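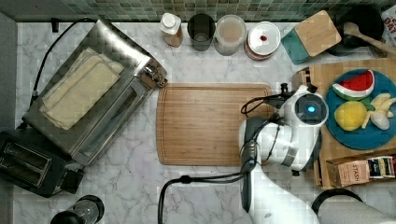
Notes from the Long Counter

Good morning, everybody, and happy October to those of you who have been waiting for soup weather since the Fourth of July. It is a quarter past six on a Tuesday as I write this, the coffee is made, and I have promised our editor that I will keep the kitchen column shorter than last month's. We will see how that goes.

Several of you wrote after the September newsletter to ask how a person is supposed to cook on a counter that also has to hold everything a kitchen owns. Mrs. Levard on the second floor put it best when she said that her toaster oven has more elbow room than she does. I have thought about that sentence a good deal, mostly while standing at a counter of my own, trying to find a place to set down an onion.

So this month is about counters, and in particular about the cutting board, which I have come to believe should get the best spot in the house. For years I kept mine on its edge behind the bread, and every time I wanted to slice something I had to lift it out past the pepper grinder, clear a patch, chop, wipe, and put it all back again. These days the big board lies flat in the middle of the marble and stays there. It is the kind with a groove cut along the border, so a tomato can do what it likes. Everything else gets arranged with the board in mind, and if an appliance wants to live where the board lives, the appliance can go look for another outlet.

The toaster oven sits to the left of it, turned at an angle with its door toward the board. I resisted the angle for a long time, being a person who likes things square to the wall, but you can slide a tray out and have it land right where you want it, and I have stopped minding how it looks. The flatbreads sit on top in their clear bag. One rule goes along with that and I will put it in plain words for the younger readers: the bag comes off before the oven goes on, every single time, even if you are only melting cheese for a minute. Hot metal and plastic bags do not get along, and the smell will be with you until the weekend.

The two-slot toaster goes just below its bigger cousin. Yes, I know, a toaster and a toaster oven both. I have heard from my sister on this subject and do not need to hear from anyone else. Some mornings you want toast on its own while something else is in the oven, and I am too old to give up that small luxury.

Along the back, in front of the tile, I like a row of things that can stand up for themselves. A clear canister is worth having there, if only so you can see when you are getting low, and so is a small bottle or two with a cap that comes off easily. My advice is to keep that row one item deep. Once you start a second row, the first row becomes a museum, and you will be buying paprika you already own. When I moved into the Toledo Street apartment I found 3 jars of the same paprika, and I am sorry to say I had bought every one of them.

Now to trays, which is where I really wanted to get to, and I can hear our editor looking at the clock.

My neighbor Fidel Retamal talked me into trays. He spent 13 years in the kitchen at the old Dalance Hotel before it closed, and he will tell you that a loose thing on a counter is a thing you move ten times a day, while a thing on a tray gets moved along with its friends. Put a plate on a wooden tray at the right-hand end and you have somewhere for the food to go as it is ready. Put a bowl in a deeper tray with sides, and you can carry the whole business to the table and back without making a second trip. I started with a single tray and now I could open a shop. Bamboo is my favorite for this job — it is light enough to lift with one hand and it feels nice first thing in the morning.

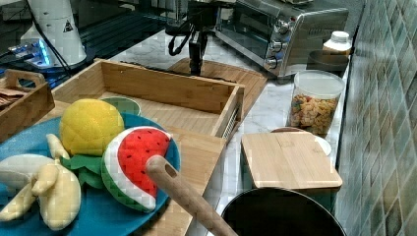
I would also put in a word for the small caddy with a handle cut into it, which is the most useful thing I know of for snacks. You grab it, you walk to the couch, you walk it back. My grandson Theo is 5 and he can manage that job very well, and he takes great pride in it, too. He is also fond of the plush fruit, the lemon and the banana and the slice of watermelon, all served up on a blue plate with great ceremony, and he will ask you quite seriously if you would care for seconds. The correct answer is always yes, please. If you have little ones coming over for the holidays, I recommend giving them a plate of their own and a corner of the counter to run, well away from the knives and anything hot. They want so much to be where the cooking is.

While we are on the subject of corners, please check the handles of your pans. A wooden handle with a hole in it is meant for hanging, and if you have even one free hook, use it. If you don't, turn the handle in over the counter when you set the pan down. I have caught more than one with my sleeve, and the last time it happened I had beans in it.

A few of you asked what to do about cords. I am afraid I don't have anything very clever to offer. I unplug what I am not using and keep cords away from the sink and the board. Skota Hardware on the corner has a bin of those soft cloth straps by the register, 50 cents apiece, and they work as well as anything fancier. Ask for the wide ones, as the narrow ones come undone.

If you want to try any of this, my suggestion is not to do the whole kitchen in one afternoon. Take everything off one end, wipe it down, put the board where your hands naturally go, and then live with it for a week before you decide about the rest. You may find you reach left when I reach right. Fidel keeps his salt on the opposite side from mine, and we have each quietly moved the other's when visiting.

Next month I will be writing about freezing bread, and I would love to have your stories, especially the sad ones. Leave a note in my mailbox, or catch me by the elevator. Mrs. Levard, I owe you a jar of paprika. It is yours whenever you would like to come down and get it.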